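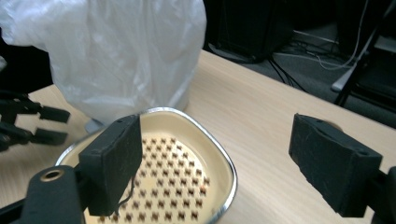 Drastcombe Community Kitchen, Pantry & Storage Team

Section 2. Setting up your shelf

Everyone who cooks at Drastcombe gets one shelf. It is the same size as everybody else's shelf, whatever you may feel about it by February.

1. Collect your shelf label from the desk. If your label says 419, you have been given the old door code by mistake. Please hand it back and try to forget it.

2. Wipe the shelf down. The person before you was told to do this too.

3. Slide the shelf in at a slight upward tilt until both back clips catch. You should hear two clicks. One click means it will hold until you put flour on it.

4. Heavy things go at the bottom. Oil, vinegar and anything that came in a jar the size of a toddler belong down there, no matter how nice they look at eye level.

5. Write your name and the date you opened it on every package. "Old" is not a date. Neither is "fine."

6. Keep dry goods in something that closes. A twist of the bag and a hopeful look does not count as closing.

Note: Bags are welcome for carrying things in, and you may leave them on the table while you unpack. After that they go home with you or in the bin by the back door.

Caution: Do not store onions and potatoes together. They set each other off, and you will smell the argument from the parking lot.

7. Sign the sheet inside the pantry door. Your 18 days start from that signature. Anything unsigned is treated as a gift to the kitchen, and the kitchen has a good appetite.

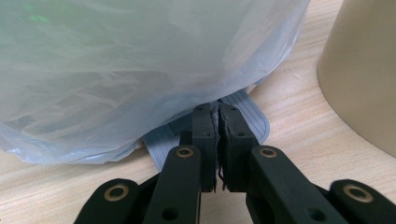
Morven Farquharson objects that the 18 days ought to start when the food goes in, as her lentils once sat there quite innocently for a weekend before she found a pen. Her objection has been noted and the rule stands. There is now a pen on a string.

8. To give up your shelf, empty it, press both clips inward and pull toward you. Keep your other hand underneath. Leave the shelf flat on the floor of the pantry and the label at the desk.

If a clip snaps, tell Azlan Nasution or leave a message at extension 2122. Tape is not a repair. Shelves for the freezer are covered in Section 3.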